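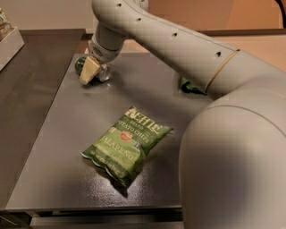
How to clear a coffee table so that it stays cleared until at least teatime

A coffee table is the only piece of furniture in the house that everyone uses and no one puts things away from. Ours is a dark charcoal one with a slight speckle and a glossy finish, bought because it would "hide the dirt". It does hide crumbs. It shows fingerprints, smears and the ghost of every mug since we moved to Namden, and it does this best at four in the afternoon when the sun comes in low.

What follows takes me 7 minutes if I don't stop to eat anything. I usually stop to eat something.

What you need

A tray or shallow box
Two soft cloths, one of which will get damp
A drop of washing-up liquid in a bowl of warm water
Bag clips (clothes pegs will do, and are easier to find)
A small dish for odds and ends

Step one: deal with the crisps

Crisps come first, being the thing most likely to get worse. Bags on our table tend to be the Kettle jalapeño sort, lying flat on their backs in the middle like a sunbather.

Pick the bag up by its top seam and give it a gentle shake. If it's sealed, it goes back in the cupboard and you're done. If it's open and worth keeping, push the air out slowly with the flat of your hand, starting from the bottom. Fold the top corners in to make a point, roll the point down three or four turns, and clip it. Without the corners folded in, the roll springs open as soon as you leave the room.

If it's open and contains only dust and one folded crisp, eat the crisp and bin the bag. Check the back of the pack for the recycling advice before you do, as it varies, and so do councils. Wash your hands before going any further if the flavour is a hot one. I have wiped an eye at this stage and had to go and stand in the garden.

Step two: pick up the small glass things

Every coffee table has some. A round green glass thing with a marbly shine to it, a clear lump that catches the light, something that came out of a vase or a game and never went home. They look very nice and they roll.

Lift them, don't slide them. Glass itself won't usually mark a hard finish, but a grain of grit caught underneath will, and you'll be looking at the scratch for years. Put each one in the small dish with a folded tissue in the bottom. Wipe them with the dry cloth if they've gone cloudy from being handled. Really grubby ones can have a swish in the warm water, over a bowl and never over an open plughole. If you have toddlers or a dog with ambitions, the dish lives on a high shelf and not on the table.

Step three: everything else on the tray

Sweep the lot on to the tray: remotes, post, pens, the instructions for the Bimlow lamp that hasn't worked since spring. Don't sort it yet. Sorting is how a short job becomes an evening spent reading an old seed catalogue.

Step four: wipe, and then wipe again

Crumbs first, with the dry cloth, lifting as you go so you aren't grinding salt into the shine. Then go over the whole top with the damp cloth, wrung out until it feels nearly dry. Work in straight lines from the back to the front edge. Circles leave swirls, and dark gloss will show you each one.

Run the cloth along the front lip, where greasy fingers go, and then do whatever shelf or base is underneath. Ours is darker still and I forgot about it for most of a winter.

Buff dry with the first cloth, shaken out of the back door. I tried a Voyle polishing spray once and the table was so slippery that a saucer left of its own accord. Warm water is fine.

Step five: put back less than you took off

One dish, one remote, and a coaster for each person who lives there. The post goes to wherever post goes. Anything you can't find a home for stays on the tray, and the tray goes on the stairs, where it will annoy someone into dealing with it.

If there's a sticky ring left behind, lay a warm damp cloth over it while the kettle boils, then wipe again. For white rings on real wood you want a different page altogether, and probably some patience.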